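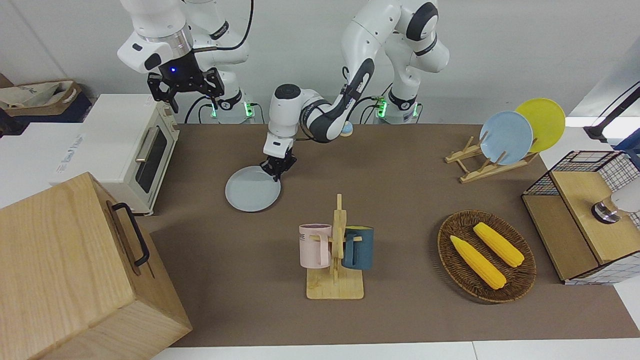
Let the idle arm be idle

I've been writing control code for two-armed setups for a while now, and I have an opinion that gets me in trouble at lunch: most of the time, one of the arms should do nothing at all. And I mean it should be told to do nothing, in code, on purpose, with a test for it.

Take a plate. One gripper has the rim, and the other arm has no part in the job. So where does the other arm go? In most of the planners I've worked with, the answer is "wherever the optimizer left it," and that drives me up the wall. You get this lovely smooth path for the arm with the plate, and meanwhile the other one is drifting a little to the side because some cost term got slightly cheaper over there. It isn't hitting anything. It isn't helping either. Then somebody replays the log a month later and asks why the right elbow was moving, and we all stare at a plot.

At Sendel we had a planner called Justow that treated both arms as one big body with a whole lot of joints. I understand the appeal, I really do! One problem, one solver, no awkward handshake between left and right. Nassoro Rotich, who wrote most of it, still thinks it was the correct design and he'll tell you so at length (he's a better mathematician than I am, so I usually lose). But every time we wanted one arm to stay put we had to bribe it. We added a penalty for moving, then tuned the penalty, then found the penalty was making the two-handed jobs sluggish, then added a switch to turn it off. The config file for that planner had 572 lines by the time I left it alone, and I'd bet half of them were bribes.

What I want is dull. I want a field in the task that says which arm is working, and a named parking pose for the one that isn't. Up high, gripper empty, out of the way of the plate and everything it might swing past. The planner for the working arm then sees the parked arm as furniture, same as the toaster oven or the dish rack.

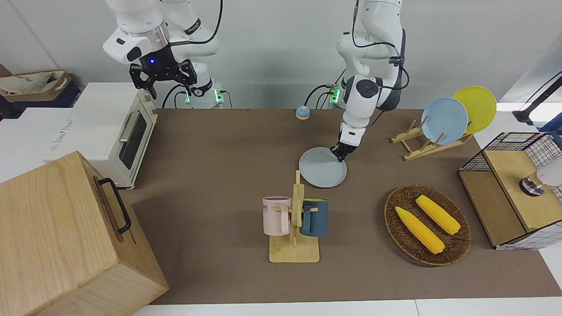 And furniture is cheap. You check against it once when you build the world model and you're done until something changes. When I split our stack that way, the planning calls that ran past the time limit went from 64 to 2 over the same set of recorded tasks. I know, I know, one person's recordings on one person's table. I'm not selling it as science. I'm saying I got my afternoons back.

Now the fair complaint, which Čestmír Ševčík made to me in a code review with more capital letters than I thought it needed: what about when the job changes halfway? The plate has to be passed across, or it's lying flat and the gripper can't get a decent hold on the rim without something steadying the other side. If the second arm is parked up in the air, you've lost time bringing it down, and you've got a seam in the motion where the modes switch.

Sure. There's a seam. I like the seam! It's a place where I can put a log line and a check. I can ask, right there, whether the perception side still believes the plate is where it was when we started, before a second gripper goes down next to the first. With the one-big-body approach that question never has a natural moment to get asked, so it gets asked on a timer or (more often) it doesn't get asked.

Plates are where this bites, too. A thin round thing seen from above is a nice clean ellipse until a gripper covers part of it, and then the pose estimate starts to wander. Tip the plate a few degrees and the fit gets worse again. Our tracker would happily report a flat plate while the rim was up. If the second arm is free to react to every twitch in that estimate, you have two arms chasing bad numbers. If it's parked, you have one, and it's the one I'm already watching.

I'll give Čestmír this much. Parking poses picked by hand go stale. Somebody moves the mug tree over, or swaps in a taller rack, and the pose that was fine in April now forces the working arm to take the long way round. Tripathi, the little scene editor we use, will flag a pose that touches something, but it won't tell you that a pose has become annoying. I'd love a tool that did. Try a bunch of parking spots offline, score each one by how much it bothers the other arm over the tasks you really run, and suggest a new one. I've got 51 tasks sitting in a folder I could feed it and no free week to write it.

Until then I'm keeping my boring field in my boring task file, and if the joint planner people want to meet me at the seam, they know where my desk is.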